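Home | Projects | Reports | Contact

4th July — Torunn Grønli

Progress report to Brikgate: gripper comparison, second quarter

You asked for fewer adjectives and more results. We have managed the first part.
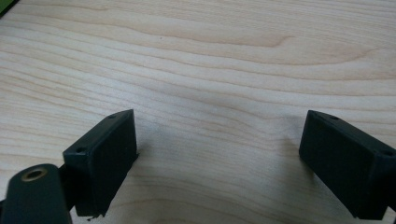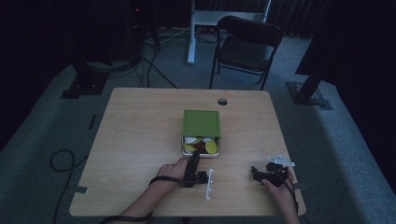
The Otero fingers are still ahead of the Strömberg ones, by less than I promised you in spring. Both sets go on the same hand-held body and both are put through the same job, picking flat disks out of a small box and putting them back. The Otero pair are plain dark blocks with a flat inner face and screw holes in the top, and they look like something left over from a bookcase. They dropped 20 disks in 3000 picks. The Strömberg pair, which cost more and came in a nicer case, dropped 30. The green lid on the box remains the hardest part for either, and I have stopped making predictions about it.

Two-handed work is slower going. The operators' wrists tire well before the fingers wear, and the cable on the right-hand unit has opinions of its own.

Spending is on plan except for screws — we keep losing them. The Vovorar controller is three weeks late, so its trials move to August. I would like to keep both finger sets until then, if you can spare the rental.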